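Fledbridge Community Help > Teaching by hand and remote control

Paper folding by teleop: my demos look fine but the policy dithers at the second crease

Asked by wingnut_ph

Hello all, and thank you in advance for reading, I know I tend to go on. I've been on a bimanual folding task since April, recording demonstrations through a pair of leader arms, and I've got myself thoroughly stuck. The goal is a plain dart airplane from a square of orange origami paper. I keep the stack at the back of the table and work on a sheet of cardboard so the tips have something a little forgiving to press against.
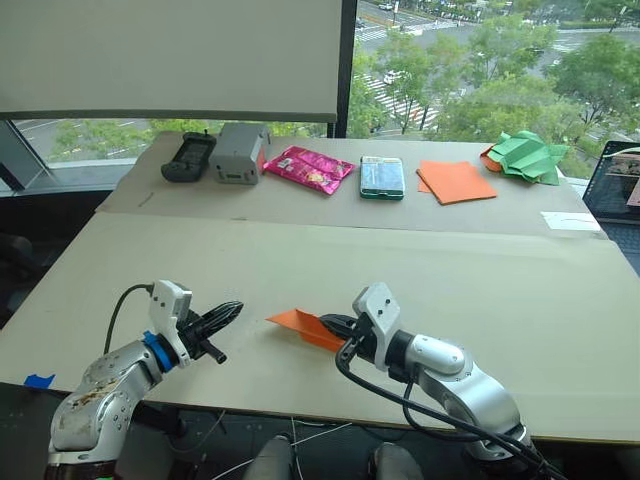
Asked in: Skirnus Teleoperation Club, Bimanual Group

I can fold the thing myself through the leaders, slowly, and I've gotten rather fond of doing it. I have 100 full episodes saved. When I train on them, the first crease comes out nicely nearly every time, and then the arms hover over the paper, inch in, back off, inch in again, and eventually run out the clock. Playback of my own recordings is fine, so I don't think it's calibration. I tried doubling the training steps and it made no difference that I could see.

Two questions, then. Do I simply need a lot more episodes (a friend said 2000, which made me want to lie down)? And would it be better to guide the arms by hand for the fiddly parts and save the remote control for the rest?

3 answers

Nour Yammine (accepted)

Oh, I feel for you, I spent most of a winter on a folded envelope and had exactly this hovering! Before you record anything else, please go back and watch your own episodes at normal speed, all the way through, and look at what you do between the first crease and the second. I would bet you pause. Most people do — you finish a crease, you look it over, you think about which hand goes next, and all the while the recorder is saving frames of two arms hanging still over the paper. The policy learns that hanging still is a perfectly respectable thing to do there.

What helped me was trimming those stretches out, and then rehearsing the fold ten or fifteen times with the recorder off until my hands knew the order. Decide which gripper holds and which one presses, and keep to it. If you sometimes pin with the left and sometimes with the right, from the same starting position, you're teaching two answers to one question and it will wobble between them.

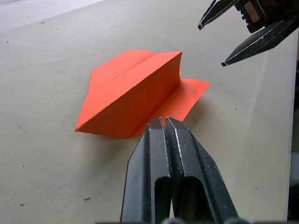
Check your wrist views too, while you're at it. On a fold this small the overhead camera can lose the edge of the paper behind a finger, and then the wrist cameras are carrying all the information about where the crease is. Play each one back by itself and ask whether you could do the next move from that view alone. If you couldn't, change how you approach. I come in lower now, from the side, with the fingers already closed for pressing, and I only open them when I mean to grab.

As for numbers, I got mine working with around 900 short episodes, but a good half of those were one step each, starting from a half-folded sheet. Fold a few by hand, set them down slightly crooked, and record just the second crease. It goes much quicker and you don't have to sit through the easy part every time.

El Khatib's write-up in the club folder has a trimming script, if you don't feel like writing your own. It's a bit fussy about episode names.

tapeandstring

more data. also slow down your leader arms

Vendula Procházka

I agree with Nour on the pauses, so I'll stick to the hand guiding part. I tried it on our Wasent bench and went back to the leaders within a week. Your own hands end up in the camera views, for one thing, and they won't be there when the policy runs. You also can't comfortably push two arms and watch a paper edge, at least I can't, and I have long arms. Where I do still like it is for finding a good pose to start from. I move the arms by hand to where the pressing feels natural, save that pose, and then begin every recording there.

One more small thing: record some recoveries. Let the paper slip a little on purpose, then fix it calmly and carry on. I put in one for every 10 ordinary episodes and the inching in and out got a good deal better — not gone, mind you, but I stopped reaching for the stop button.

Do let us know how the second crease goes, I'm curious about the wings.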